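**Re: [massawe-dev] table plane fit drops out near thin wire**

Ran your branch on the wrist camera again, fingers open, same table.
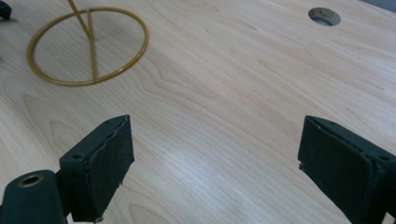
Gold wire ring on the pale tabletop, hole at upper right, glare between the fingers.

Li-hua Yen wrote:

> The plane fit looks fine to me on the logs from September. Are you sure it's the wire and not the glare? Also, does the hole need its own mask?

It's both, I think. I went through 1,476 depth frames from the Juvby log. The fit failed in 13. In 2 of those the ring was segmented as part of the table, so the grasp planner saw nothing to pick up. The rest had missing depth in the bright patch — the fit then leaned toward the finger pads.

What I changed:

- finger mask grown by 2 pixels
- points with no depth are dropped before the fit, not set to zero
- `min_inliers` is read from the config again

On the hole: yes, mask it. The planner treats it as a flat dark object right now and proposes grasps on the rim.

I haven't touched the wire segmentation. Geetha has a patch for thin parts and I'd like to merge that first. Can you rebase once it's in?

Pin-yu Shek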